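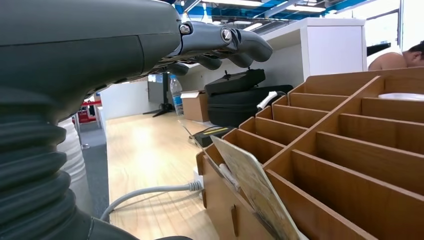 Kapoor Centre survey finds strong support for flu shots at school

6 October 2013

Parents are keener on school flu clinics than many principals expect, according to a new survey from the Kapoor Centre for Community Health in Staker.

The centre heard from 2,455 parents and guardians at 40 primary schools across the Clunus district. Most said they would sign a consent form if a nurse came to the school, and plenty who had skipped the vaccine last year said getting time off work was the main hurdle.

"We were thrilled with how many families wrote back – some filled both sides of the page!" said lead researcher Kha Hầu. "Mums and dads want to do this. They'd just like it to be easier."

Support was strong in both town and rural schools. Parents of kids with asthma were especially enthusiastic, while those with younger children more often asked to be in the room for the needle.

Twenty of the schools have already put their hands up for a pilot program starting in January, with clinics run over seven weeks by nurses from Kondent Health. Taking part is voluntary and written consent is needed for every child.

The full report is available from the centre's front desk or by mail on request.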